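Extraction notebook, Bimdale site
April 20, 2026
Posted by Wilson Mosquera

Second pass on the Carhuamaca flower today. The first pass in November gave us oil that was too dark and kept clouding up in the cartridges, and the dispensary sent back most of a case. Same cultivar this time, new harvest, and the trim was done by hand before it got to us.

Weighed out 302 g of dried flower from the sealed bags. Moisture reading on the meter was 11 percent, a bit higher than I like. I spread it on trays in the drying room overnight with the fan on low and did not weigh it again before milling, so the yield number for this run will be slightly off. Should have done that. Next time the tray weight goes on the sheet before anything else.

Milled coarse. The Zallemetti mill is running fine since the screen was replaced, though it still leaves a ring of powder under the lid that has to be brushed out by hand. I brushed it into the batch.

Soak was in 2,000 mL of chilled ethanol, shorter than last time. I think the long soak is what pulled so much green out of the November lot. Color after the first filter was light amber, no green that I could see against the white card. Second filter was slow. The paper clogged halfway and I changed it – lost a little on the old paper, not enough to worry about.
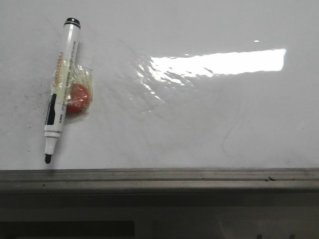
Whiteboard, left side, with the marker by the ledge.

Recovery on the Rindano evaporator took most of the afternoon. Vacuum held steady until the last part of the run, then started to drift. I checked the joint at the receiving flask first and it was tight. The seal on the vapor side is probably the one that needs replacing. There is one spare in the drawer, so please order more before anybody uses it.

Held back 100 mL of the filtered solution in the small amber bottle, second shelf of the cold cabinet, labeled with the batch name and my initials. If the finished oil clouds again I want to be able to go back and chill that portion longer to see if it drops out wax. Please leave it alone until the oil has been looked at.

Paperwork: waste plant material was weighed and logged, mixed with the absorbent and put in the locked bin. The state form still asks for the license number on both pages, and the copy in the binder is the old version with only one field. I printed the new one and threw out the rest.

Still to do:
- send retained sample to the testing lab with the potency and residual solvent forms
- replace vapor seal, then run a leak check with the flask empty
- ask the growers if the other Carhuamaca bags were dried the same way
- look at the oil in the cartridges after a few days at room temperature and again after a few days cold

No yield number yet. The oil is in the vacuum oven and I will add the weight here once it stops changing.

Filed under: Lab Notes, Extraction, Batch Records
Contact the lab | © 2026 Bimdale | Back to top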